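Session 4: Round bases, and why yours keeps doming

Okay, so last time we got as far as laying out spokes, and I promised I'd slow down on the middle part. These notes cover what I said while everybody was busy soaking things, plus a few bits I forgot.

A round basket starts at the center and everything else answers to that. You cross two groups of strands, bind them together, then open them out a little at a time until they fan evenly. Please don't rush the opening out! I did my first base in one sitting in October with the radio on, opened every spoke on the first row, and got something close to a hat. Two rows in pairs first, then singles. Stavros Vukčević, who taught this class before me, used to make us do the pairs three times over and I hated it, but my bases have been flat ever since.

If your base is doming, check your tension. You're pulling the weaver toward you on every stroke. Lay it in, press it down with a fingertip, move on. Turn the base over every few rows too, and look at it from straight above, with your eye over the knot. You'll catch a crowded spoke from up there that you'd never see from the side.

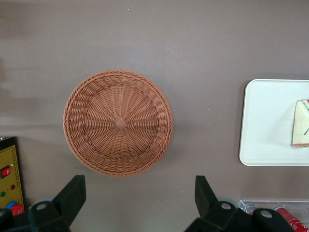
Fig. 4. Shallow round basket from above: crossed center, radial base, slanted side, braided rim.

Look at the small square knot in Fig. 4 and then let your eye go out along the spokes. The rows go over and under all the way around, and you get that ribbed texture for free. The side is packed close and slants, so the whole thing stays a shallow bowl. Then comes the rim, a thick braid with a rope-like twist. We'll do that braid in session 6, so leave your ends long. Longer than you think. Nuwan Biswas trimmed his early last year and had to splice all the way around (sorry, Nuwan).

A word on material. The strands in the figure look like plastic rattan, and I know some of you sniff at that. I like it for practice – you can undo a row over and over and it doesn't fray on you. The Yordanov book in the reading folder only deals with natural cane, so ignore the soaking times on page 82 if you've gone synthetic.

For next time:
Finish a flat base, 17 cm across.
Bring side stakes, cut and sorted.
Read the Gollitz handout on turning up, first half only.

If you're stuck on the pairs, bring the thing in as it is, even if it's a mess. I'd much prefer to see the mess. Cane orders go through Vundau again, and the list is by the door.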